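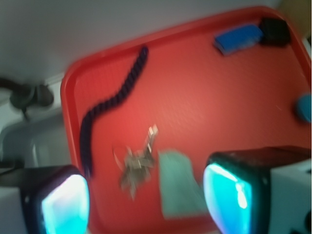

The kitchen tray today, keys and all

Aug 22, 2026

OK so I said I'd do a thread on the tray and then I kept not doing it, so let's go. This is going to be long and it's all going to be about where I put my keys.

14 comments 3 shares

Background for anyone new: I moved into the Rorside place last November and it has one kitchen counter that everything lands on. You walk in, the counter's right there, your hands are full, boom. Mail, keys, gloves, whatever was in your coat. By the first weekend I was making toast on top of a phone book's worth of flyers.

I tried hooks first. Everybody says hooks! I got a nice row of them from Terard, put them up by the door, and used them for one day. My arms are full when I come in. A hook needs aim. I do not have aim with a bag of potatoes under one elbow.

Then a bowl. The bowl was fine for keys and terrible for anything else, because stuff goes in and sinks. I lost a mailbox key in there for so long that I paid for a new one, and then found the old one under a pile of twist ties. Bowl went back to being a salad bowl.

2 comments

So, the tray. It's just a big plastic serving tray, red, the kind you'd carry lemonade out on. Mine has rounded corners and a raised rim all the way around and that rim is the whole reason this works. You can basically toss things at it.

The other thing I love is that it's flat. Everything sits there looking at you. If I'm running late I can see the keys from the doorway and grab them on my way past without digging.

And it's LOUD. As a color, I mean. I had a gray one picked out to match the kitchen and I'm so glad they were sold out, because a gray tray on a counter turns into more counter. Red I notice. Red tells me when it's getting out of hand.

3 shares

Rule one (I only have a few rules, don't leave): keys go in the middle. Dead center. I used to put them along the edge and then other stuff would get stacked over them. In the middle there's a little space on every side and I can find them half asleep.

People asked what's on my key ring and the answer is boring. House, mailbox, bike shed, and at least one I can't identify that I'm too scared to throw out. I tried it on every lock in the building when I moved in. I tried it on my suitcase. It stays on the ring, it has seniority.

Rule two is nothing made of paper. The second you let one receipt in, it's over. Paper multiplies! Mail goes straight to the recycling or onto the fridge door, and if it's something I have to deal with it goes on my pillow, where I will be forced to deal with it or sleep on it. I've slept on the water bill a couple of times.

14 comments

Rule three: a sponge and a cloth live on there too. This one gets me the most comments and I'm standing by it. The blue sponge is my spare for the counter, it doesn't do dishes, and it doesn't go in the sink with the dish one. The green microfiber cloth is for dusting and for my glasses — yes I know you're supposed to have a special one for glasses, my glasses are already scratched.

When they were under the sink I never wiped anything. Now I put my keys down, see the cloth, and do a quick pass over the counter while the kettle's on. It's the laziest cleaning system in the world and my kitchen has never looked better.

Somebody's going to say a sponge next to keys is gross. Only dry ones are allowed on! If it's been used it goes on the rack by the window first. My keys are way dirtier than that sponge anyway, think about where keys have been. 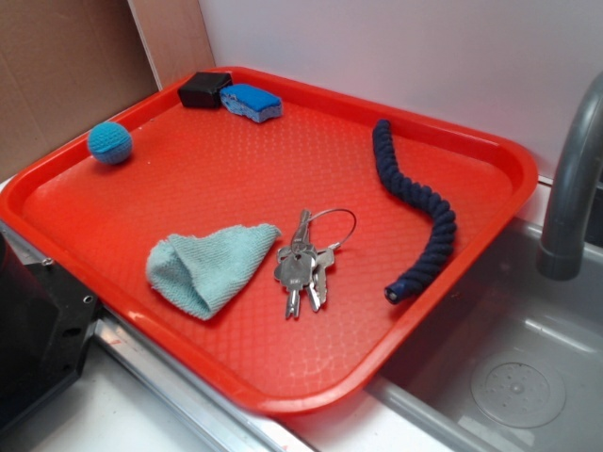
OK the crocheted ball. So many questions about the ball. I made it! It was supposed to be the first of a set of juggling balls from a Komedik pattern, and I'd watched one video and felt very confident, and I had two blues I wanted to use up. Then I made the one and was completely done with making balls for the rest of my life.

So there's one. It's useless and I'm very fond of it. I squeeze it when I'm on hold with the phone company. When I'm waiting for pasta water I throw it from hand to hand, and that's as close to juggling as I'm going to get.

2 shares

A few of you wanted the pattern. It's a beginner one, single crochet in a spiral, increase, go straight for a while, decrease, stuff it before the hole gets too small. I did not stuff it before the hole got too small. I spent an evening poking filling in with a chopstick and saying bad words.

The rope! It's a piece of dark braided rope I kept from tying a bookshelf to the roof of a car on moving day. I'm always reaching for it. It's tied up a rolled rug, it's held the pantry door open, it's been a very bad clothesline. If I put it in a drawer I'd forget I owned it and go buy another one.

Coil it or don't coil it, I don't care. I've seen the organizing accounts with every cord in a perfect little figure eight and a velcro strap. Mine gets dropped in a squiggle down one side and it's been fine.

And then the little black block. I've had it longer than I've had the apartment. I put it under the window when the window won't stay up, and under the short leg of the table when I have people over, and the rest of the time it just lives with everybody else. If you don't have a block, get a block. I can't explain it any better than that.

3 comments

Since I know it's coming: yes, there are things I took OFF the tray. Batteries, because I could never tell the dead ones from the good ones. Lip balm, because it rolls. Coins went in a jar on the bookcase and I've got enough in there now for a pretty good lunch.

Also pens. I know. Pens feel like tray material. But a pen invites you to write something, and then you need something to write on, and then you've got paper. See rule two.

How I clean it, since the plastic ones with texture on the bottom do hold onto crumbs: everything off, a drop of dish soap, an old toothbrush in little circles, rinse, stand it up against the wall to dry. I do it when I notice it. I don't have a schedule for my tray, I'm not that far gone (yet).

Don't put it in the dishwasher unless you're sure about yours. I had a yellow one at my last place on Perrin Street that came out shaped like a potato chip. It rocked. You'd put down a cup and it would sort of think about it.

14 comments 2 shares

Size question, I got this one a lot. Go bigger than you think but not so big you can't pick it up with everything still on it. That's my real test! When I need the counter for rolling out dough I lift the whole tray, put it on top of the fridge, and put it back after. With the old mess I would've had to move every single thing one by one, so I just didn't bake.

The sink is right there, so I was a little worried about stuff sliding in. Hasn't happened. That rim again. I did drop a ring down the drain last winter but that was my finger's fault and had nothing to do with trays.

Someone asked if it bugs me that the stuff doesn't match, like wouldn't I want small boxes or dividers inside. I tried dividers! Everything had its own little spot, and I'd stand there holding the rope wondering which spot was rope. Took them out the next morning. Let it be a jumble. It's a jumble with walls.

Another one: "what if you live with other people." I don't, so grain of salt, but when my sister stayed here she had her own corner for her earbuds and sunglasses and it worked great. She's got a tray at home now. Green. I think it's too calm, but it's her kitchen.

2 comments

If you want to try it, don't buy anything yet. Use a baking sheet for a couple of weeks. Put it wherever you already dump your stuff, not where you wish you dumped it. I tried mine on the nice shelf in the hall first and all I got was an empty tray in the hall and a full counter.

And tell me what's on yours, I want the weird ones. Last time I asked, somebody had a doorknob and a single castanet and I've been thinking about it ever since.

Next thread is the drawer under the oven. I haven't opened it all the way since I moved in. There's something in there that clunks.

14 comments 3 shares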